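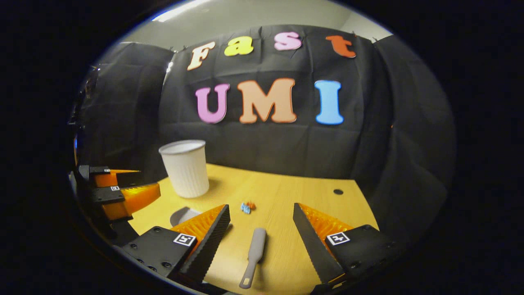 Philomena Ó Conaill wrote that she had recorded 40 demonstrations of a pick-up task, trained on them, and got a robot that hovered over the utensil and never closed its fingers. Her question was whether she should record more or record differently.

Record differently first. Most of the demonstrations I have had to throw out were rushed at the start, or the hand did something the robot could not copy. The notes below are the way we record two-handed table tasks with hand-held grippers for the Rellico project. They assume your grippers, cameras and tracking already work and that you know how to start and stop a recording.

## The task used on this page

Small blue and orange pieces lie near the middle of the table. The right hand picks up a gray spatula-like utensil and pushes it under the pieces. The left hand steadies a white disposable cup. The pieces go in the cup, the utensil goes back on the table, and both grippers finish open.

Write your own task down in the same way before you touch anything. Keep it to a few sentences and say which hand does what. If two people are going to record, they both need to read it. We once had half of a set done with the left hand steadying the cup and half with the left hand leaving it alone, and the policy trained on it did a bit of each.

## Set up the table

1. Clear the table of anything the task does not use. Tools, tape and spare screws all go somewhere else.
2. Hang a plain backdrop if people walk behind the table. Black cloth works well. Creases do not matter. Letters or shapes stuck on it are fine as long as they stay in one place for the whole set.
3. Turn on the lights you will have on when the robot runs. Close the curtains if daylight reaches the table.
4. Put the objects down where the first demonstration needs them.
5. Hold each gripper over the table and check its view. You want both fingers and the space between them. If there are markers on the fingers, open and close slowly and confirm that they are still found at both ends of the travel.

Check step 5 again after every break. A gripper that has been set down on a bench can come back with its camera turned a little.

## Hold the grippers

Stand where you can reach the whole work area without leaning over it. Your head should stay out of the camera views.

Keep your wrists loose but do not roll them further than the robot's wrist can roll. This is the mistake I see most. A person will turn a spatula almost upside down to get the last piece off, and it feels like nothing. The arm may have to stop and swing around to do the same thing, or it may not be able to do it at all. Move the real arm through the hardest part of the task before you record and remember where it ran out of room.

Reach is the other limit. If the arm is mounted at the back of the table, the front edge may be out of its range even though it is the easiest place for you. Mark the usable area with a few bits of tape, look at it, then take the tape up.

## Record one demonstration

1. Start with both grippers open and held away from the objects. Hold still for 2 seconds.
2. Move the right gripper to the utensil. Slow down before contact, so that the approach and the grasp are two clear parts of the motion.
3. Close on the handle. Pause briefly with the fingers closed before lifting.
4. Bring the left gripper in to the cup. Close gently. A disposable cup will fold if you squeeze it the way you squeeze a tool.
5. Slide the flat end under the pieces. Keep it low and level.
6. Carry the pieces to the cup and tip them in.
7. Put the utensil down and open the right gripper. Open the left one.
8. Back both grippers away and hold still for 2 seconds. Stop the recording.

Step 3 is where Philomena's set went wrong. I looked at several of her recordings. She closed the fingers while her hand was still traveling, and lifted in the same sweep. It is a natural way to pick something up. In the data, though, the closing lasted for very few frames and happened at a different height each time. She recorded a new set with a pause at the grasp and the hovering went away.

The pause should be short. If you wait too long, the robot learns to wait too, and can get stuck there.

## Change things between demonstrations

Move the objects every time. Do not put them back on the same spots out of habit, which your hands will try to do by the tenth run. For this task we change:

- the position of the cup
- the angle of the utensil, including some with the handle pointing away from you
- how spread out the pieces are
- the starting height of each gripper

Leave the backdrop, the lights and the objects themselves alone for the first set. Once the robot can do the task, record a second set with a different cup or another utensil.

Place things before you think about how you will grasp them. When people plan the grasp first, they tend to put the handle where it is convenient.

## When something goes wrong in a run

If you drop the utensil and can pick it up again cleanly, finish the run and tag it as a recovery. Those are worth having. If you knock the cup off the table, stop and delete the run.

If a few pieces miss the cup, we keep the run only when the operator goes back for them. Decide your own rule before you start and put it in the written task.

Never reach in with a bare hand while the recording is on. Stop, fix the table, start again.

## How many

For a simple grasp and place, 100 good runs is where I start. For the two-handed task here we recorded 200. I would train once at the halfway point and watch the robot before going on, as the failures tell you which positions are missing.

Work in blocks of 40 and then put the grippers down. Tired hands get quick and sloppy, and you will not feel it happening.

## Look at the recordings

Play back every run from the first block, then spot check the later ones. For each one I look at:

- whether both grippers are tracked from start to end
- whether the grasp can be seen, with the handle between the fingers
- whether the gripper opening in the log matches the video
- whether a sleeve, cable or other hand covers the camera

A jump in the tracked path usually means the camera got too close to a blank surface. Trim it if it falls in the still part at the start. If it falls anywhere else, drop the run.

Replay two or three of the paths on the arm with nothing on the table and your hand on the stop button. Run them at low speed. Any path the arm cannot follow will show up here, and it is better to find that out now than after training.

Save the written task in the same folder as the recordings, along with the gripper calibration from that session.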